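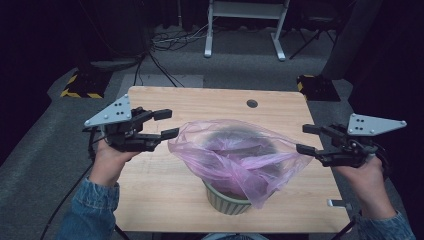 Posted by Aslak Boström, Viltness Shared Workshop
Topic: Bag handling with the hand-held grippers

Members are advised that the pink bag and ribbed pot are now the standard task for the Butberg build. Thin film remains difficult for the fingers. Please log each attempt, up to 200 per member in August.

fiore_bench wrote:
I must object to the choice of bag. Translucent film is hard on the vision side, and a plain cloth would give usable results sooner.

Bramau wrote:
I respectfully disagree. Cloth was covered in the first 70 attempts. My concern is the cables – both should be secured before anyone works at the table again.

Aslak Boström wrote:
The point on cables is accepted. Clips will be fitted by 2:00 p.m. The bag stays.

fiore_bench wrote:
Noted. I request that my objection be kept in the build log.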